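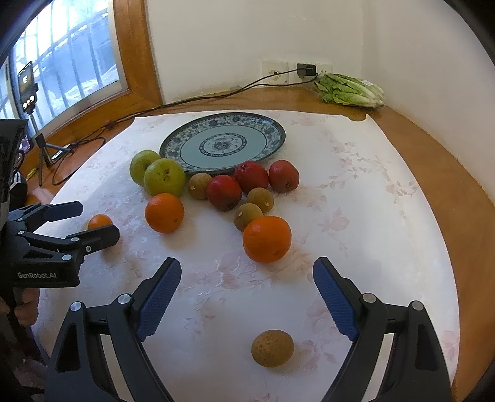

Wide open over a longan, with the oranges and pomegranates still to go.

Nurkora hand-held gripper — ridged pad version
Page updated February 13, 2026

I've been using this one since December, mostly on fruit, and I keep reaching for it over the Titgate I had before. It's a two-finger gripper you hold and squeeze yourself, so you can find out what a jaw is good at before you bolt anything to an arm (my arm is still in its box, don't ask). The pads are blue rubber with ridges across them, and they give just enough that a soft orange doesn't get bruised. Apples are easy. Pomegranates want the jaws nearly all the way open, and you need to come in a bit lower than you'd think or the crown gets in the way.

Longans are my favourite test though! They're small and a bit rough, and the Titgate used to shoot them across the kitchen. With the ridged pads I did 60 pick-ups in one evening and dropped two, both when I was rushing.
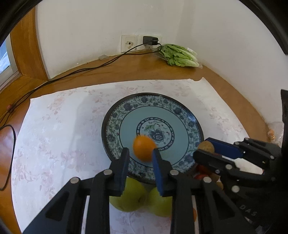 I do most of my comparing with a plate, because putting something down gently tells you more than grabbing it. China is very good at letting you hear when you've been clumsy. It's also worth trying with a friend and a second gripper, as you soon learn how much elbow room the linkages need when they flare out. Mine have knocked together more than once and only the paint suffered.

Grumbles: the grip is on the large side for my hands, and after an hour I notice it. The pads pick up juice and go slippery until you wipe them down — warm water and a drop of washing-up liquid does it. I tried the smooth Yang pads as well. They're easier to clean, but not nearly as sure on anything round, so they've gone back in the drawer.

In the box: gripper, 2 spare pads, hex key, soft pouch
Pad change: 12 minutes the first time, much less after that
Carry case: Wastier medium fits, the small one doesn't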